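Slide 1. Title. Say name, say Ludisby robotics club, thank the hall for having us. Mention that slides go up on the Plusen page tonight.

Slide 2. What we set out to do in December. Unpacking and packing small goods by gripper, held by hand first, driven by a motor later. Sixteen members, most with no workshop time before this. Do not go through the budget, it is in the handout.

Slide 3. The task. One open box, one flat pack in plastic wrap. Pick up the pack, lift it clear of the walls, put it down beside the box. Each member logs their own tries. We have 379 logged so far – say that the sheet is open to anyone.

Slide 4. Let this one stay up for a bit. Fingers wide, ribbed blue pads on the inside faces.
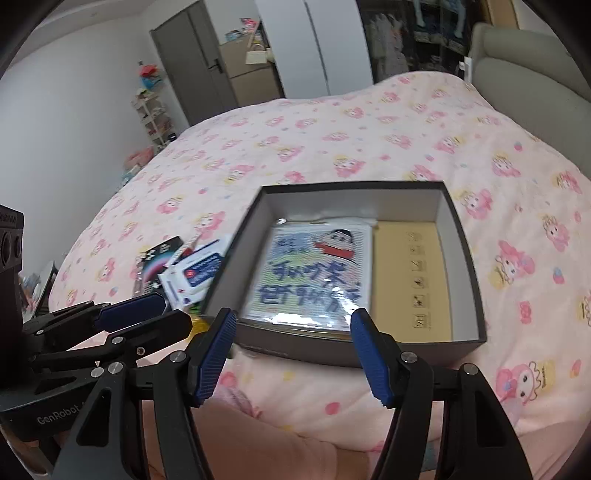

Chiamaka Nwankwo wrote back after the practice talk that we should spend less time on the fingers and more on how the tries are scored, as parents will ask. She would also like the word "linkage" explained once.

Slide 5. Scoring, then. One point for a clean lift, none if the pack touches a wall on the way out. Linkage: the jointed arms that move the fingers. Leave over 120 seconds for questions, then hand over to the Trunex team.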